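Van check before the Liswood run, with my notes

I drive the gear van for a four-piece pop group called Jedus, and I also do their lights, their merch table and most of their worrying. We do a lot of late drives. I started keeping this list after a nasty skid last winter on the way home from a show, and I go through it before every trip now. Feel free to copy it for your own band. My comments are under each line, so skip those if you just want the checks!

TIRES
Pressure, all four plus the spare: OK
Tread: OK front, getting low on the back left
I wrote "getting low" last time too, so I've booked it in. The shop wants it done before we go over 600 more miles, and Liswood and back is 170, so we're fine for this one. After that it's new tires or no shows, and I've told the band so (the drummer sulked).

LIGHTS
Headlights, high and low: OK
Brake lights: OK
Turn signals: right rear FIXED
Get somebody to stand behind the van while you press the pedal. I used to do it by backing up to the garage door and looking for the glow, which sort of works, but you can't tell one side from the other very well.

SEAT BELTS
All seven seats, pull and click: six OK, one NOT OK
The middle one in the back row clicks but doesn't lock when you yank it. I've tied a strip of red tape across it and it stays empty until it's replaced. We're six people on this trip so no one has to stay home. And yes, belts stay on when you're asleep. I don't care how comfy you were lying across the bench.

LOAD
Divider between seats and gear: OK
Straps on amps and drum cases: OK, replaced two
Anything loose on the back shelf: REMOVED
There was a mic stand base up there. A solid iron mic stand base! Right behind the heads of the people in the back row! I took it out, put it in the bottom crate and had a little talk with everybody. The keyboard goes in last, flat against the divider, with the strap through both handles.

DRIVER
Slept at least 7 hours: YES
Second driver on board: YES
Stop planned: YES, at the Jayasinghe truck stop, halfway
This is the part I'd keep if I had to throw out the rest. Long set, loud room, load-out past midnight, and then you get behind the wheel feeling wide awake when you're really running on noise. We swap at the halfway stop even if the first driver feels great. If both of us are beat, we get a room and complain about the price in the morning.
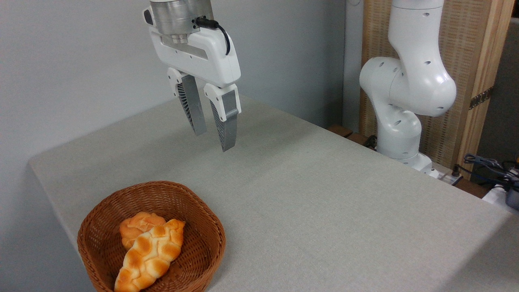

The swap goes on the sheet with the time next to it, so we can't fudge it later. Last trip I put 1:40 a.m. and the bass player's initials and then slept like a log.

WEATHER AND ROUTE
Forecast looked at: YES, rain after dark
Route: the long way, by Rirnon
The short way has that downhill bend with the bad drainage, and I won't take it loaded in the rain. It adds a bit of time. The venue knows we might be late for sound check, and they were nice about it.

PAPERS AND KIT
Insurance card: OK
First aid box: OK, needs more bandages
Flashlight: dead batteries, REPLACED
Fire extinguisher: OK, needle in the green
Oil change: due in 3000 miles

STILL TO DO
Back left tire, and the matching one on the right
Middle belt, back row
Bandages
Find out who keeps taking the phone charger out of the van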